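Numérisation de bandes d'orchestre : 96 kHz partout ou pas ?

Forum Prise de son et archives > Musique classique > Transferts analogiques

quart_de_pouce
Bonjour à tous. Je reprends le fonds de l'orchestre de chambre de Darnville : 152 bandes quart de pouce, deux pistes, 38 cm/s pour la plupart, des concerts et quelques séances sans public. Les boîtes portent le programme, rarement la courbe d'égalisation. L'association veut des fichiers d'archive et des copies d'écoute. Je pensais tout transférer en 24 bits / 96 kHz, sans traitement, puis dériver du 44,1 pour l'écoute. Est-ce que quelqu'un a un argument sérieux contre ?

azimut38
Aucun contre le 24 bits. Pour le 96 kHz, l'intérêt est surtout en restauration : les clics et les coupes au ciseau se détectent mieux. En revanche, règle l'azimut bande par bande. Sur un fonds de ce genre, l'erreur d'azimut te coûtera plus d'aigu que le choix de la fréquence.

contrechant
Pas d'accord sur le 96. Des cordes captées par un couple, sur une machine qui descend déjà à 18 kHz, tiennent sans perte audible dans du 48. Tu doubles le stockage pour archiver du souffle et du résidu de prémagnétisation.

azimut38
Le résidu de prémagnétisation est bien plus haut que 48 kHz sur la plupart des machines, donc ni l'un ni l'autre ne le capte. Et le stockage n'est plus un critère. Un transfert se fait une fois, la bande ne rajeunit pas.

quart_de_pouce
La chaîne : magnétophone révisé en mai, convertisseur Shahbazi en symétrique, logiciel Trusudton pour la capture et les sommes de contrôle.
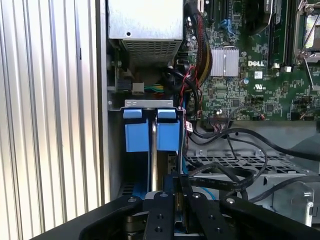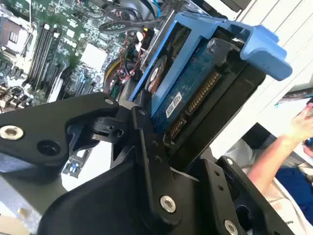
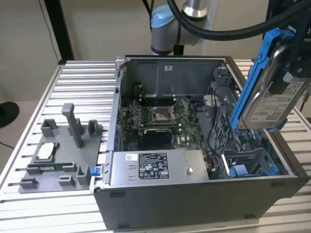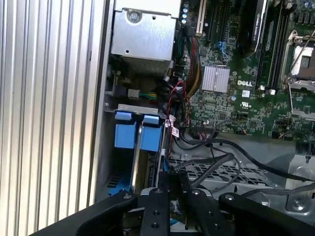

Pour la courbe, je fais un premier passage en CCIR et je compare avec la NAB sur les tutti. Quand la boîte ne dit rien, l'écart dans le grave suffit en général à trancher — sauf sur les bandes de clavecin seul, où j'hésite encore. Les captures partent d'abord sur un disque 3,5 pouces, du même format que celui qui est dans le berceau bleu de la deuxième photo, avant la copie sur le serveur. Je compte 40 minutes de travail effectif par bande, nettoyage du trajet compris, hors étuvage.

contrechant
Tu étuves tout ?

quart_de_pouce
Non, seulement celles qui collent ou qui déposent sur les têtes. Les bandes acétate n'y vont jamais.

petite_flute
Je me permets une question de mélomane : les copies d'écoute seront-elles débruitées ? J'ai acheté des rééditions Huturance où la réverbération de la salle s'arrête net après chaque accord. C'est pénible dans les mouvements lents.

azimut38
C'est un seuil trop haut, pas un défaut du débruitage en soi. Deux ou trois décibels de réduction, avec une empreinte prise sur le souffle de la bande avant l'attaque, et la queue de réverbération reste intacte.

contrechant
Même à trois décibels, j'entends la différence sur les pianissimos de cordes. Je laisse le souffle. Il est constant, l'oreille l'oublie en une minute.

quart_de_pouce
L'archive restera brute de toute façon. Pour l'écoute, je ferai un essai sur un adagio, avec et sans, à niveau égal. Autre point : l'inventaire compte 3587 entrées, une par mouvement ou par bis, et les numéros ne suivent pas toujours l'ordre sur la bande. Un fichier par bande avec marqueurs, ou un fichier par mouvement ?

azimut38
Un fichier continu par face pour l'archive, accords et applaudissements compris. Les découpes uniquement sur les dérivés. Si l'inventaire est faux, tu corriges une liste de marqueurs sans toucher au son.

contrechant
Là-dessus, même avis. Ajoute un bout de la mire de niveau en tête quand elle existe, et note la référence. J'ai vu des fonds mélangés entre 320 nWb/m et 250, avec des écarts de volume attribués ensuite au chef.

quart_de_pouce
Noté. J'ai du 1 kHz et du 10 kHz en tête de quelques bobines, rien sur les autres. Je commence par celles-là, et je posterai les spectres de l'adagio quand j'aurai les deux versions.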